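The Bread of Mrs. Zwane

When I came to Praldale I had one suitcase and the address of a room above a bakery. The bakery was called Jistine, and I thought for a long time that this was the name of the owner. The owner was Lungile Zwane. She did not know either who Jistine was. The name was painted on the window when she bought the place, and the letters were good, so she left them.

"A sign is expensive," she told me on the first evening. "And people already know where it is."

The room had a bed, a table and a window to the yard. At four in the morning the heat from the ovens came up through the floor, and I woke up every day with warm feet and a cold nose. It was December. In Zornidik, where I come from, the snow in December is up to the fence, and everybody is at home and complains. In Praldale there was only rain. I went to work with bus 23, I sat in an office where I put letters into the right envelopes, and I came back in the dark. On some days the only words I said aloud were to the driver.

Mrs. Zwane noticed this before I did. She did not say anything about it. One evening she knocked at my door and gave me a bread.

"This one fell," she said. "I cannot sell it."

It did not look like a bread that fell. I ate half of it standing at the window, without butter, and the other half I took to the office. The next week another bread fell, and after this another one, always on Thursday.

I wanted to give her something back. My mother taught me that a dish must never go home empty, and a paper bag, I think, is also a dish. But what can you give to a baker? I could not cook. I had a radio, and a sweater which was too big, and a good plate which my mother had wrapped in that sweater so that it would arrive whole. It was a plain white plate. At home we had six of them for guests and now they had five.

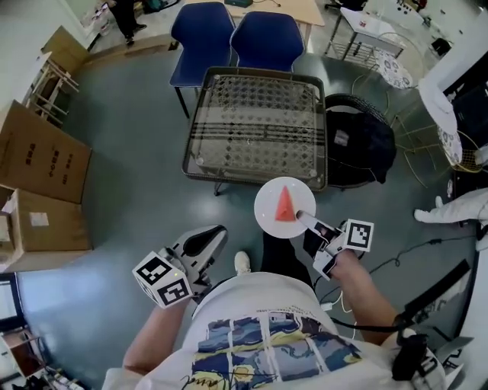 A round white plate.

I decided to make the apple cake from Zornidik and to carry it down to her on this plate. I wrote to my mother for the recipe, and she answered with a letter of four pages. Two pages were about my cousin's wedding, one was about the roof, and on the last one stood the recipe, but without any quantities. "Flour until it feels right," she wrote. "Sugar as usual. You have seen me do it."

Yes, I had seen her do it. I had also seen my father repair the car, and I cannot repair a car.

The first cake was flat and gray. The second was black on the outside and like soup on the inside. I had only the small oven in the hall, which I shared with Mr. Mokgethi from the room in front, and he was a polite man who opened the window and never asked. He drove a night taxi and slept until two. After the third cake he came out in his slippers and looked at it together with me.

"What is it going to be?" he asked.

"Apple cake."

He thought about this. "You know that there is a baker downstairs?"

"It is for her."

"Ah," he said. He went back to his room and returned with a spoon. He ate from the middle, where it was best, and said that his aunt always put the apples in a pan first, with a little salt. He did not know why. He also said that my oven shelf was too low, and that the number 3 on the dial was really a 5, he had found it out with a frozen pizza.

The fourth cake we made together on a Sunday. He cut the apples very slowly, with his glasses on, and told me about his passengers. There was a man who paid him to drive around the harbor until his baby slept. There was a woman who forgot a wedding dress on the back seat, and when he brought it to her door at six in the morning, she said he should keep it. He had it still. It was in his closet behind the coats, he did not know what one does with such a thing.

The cake was brown. It was a little higher on the left side. I put it on the white plate and went down the stairs holding it with two hands, and Mr. Mokgethi walked before me to open the doors, now in real shoes.

Mrs. Zwane was doing her accounts behind the counter. She had her pencil in her hair and a second pencil in her hand. She looked at the cake, then at me, then for some time at Mr. Mokgethi, who had lived above her for six years and had never come in by this door.

"Did it fall?" she asked.

"No," I said. "This one I made for you."

She took the bread knife and cut three pieces. I can say what her face did, because I did not look at anything else. She chewed, she stopped, and she chewed again. I was more afraid than at my exams.

"There is salt," she said.

"That is his aunt," I said.

"Who gave you the flour?"

I told her it was from the supermarket. She put down her fork and went into the back. I heard her move something heavy, and Mr. Mokgethi took quickly a second piece. She returned with a sack, a half one but still so big that she had to push it in front of her with her foot.

"From the supermarket," she said. "In my house!"

That was the winter. I stayed in the room for three more years and learned to make the cake so that it was the same height on both sides, although Mr. Mokgethi said he missed the old shape. On Thursdays the bread continued to fall. Sometimes we ate it all three in the shop after she closed, with the chairs from the yard, and the people who passed in the rain looked in through the letters of Jistine and tried the door, and she had to wave at them that it was too late.

When I got the job in the other city I packed the same suitcase. The radio I left to Mr. Mokgethi. I washed the plate and dried it and wanted to roll it into the sweater, as my mother had done, but then I thought of the stairs, and how I had gone down with both hands full and somebody before me to open the doors. I went down again. The shop was full of people, and Mrs. Zwane had no time, she was shouting something about rolls into the back.

I put the plate on the shelf beside the register, where she kept her pencils.

In my new kitchen, after one week, there came a package. It was tied with too much string. I cut it open and took out the paper, and more paper, and a piece of white cloth which I first did not understand, very fine, with small buttons along one side — he had finally found something to do with it. Inside was my plate, and on it, a little crushed from the journey, a bread.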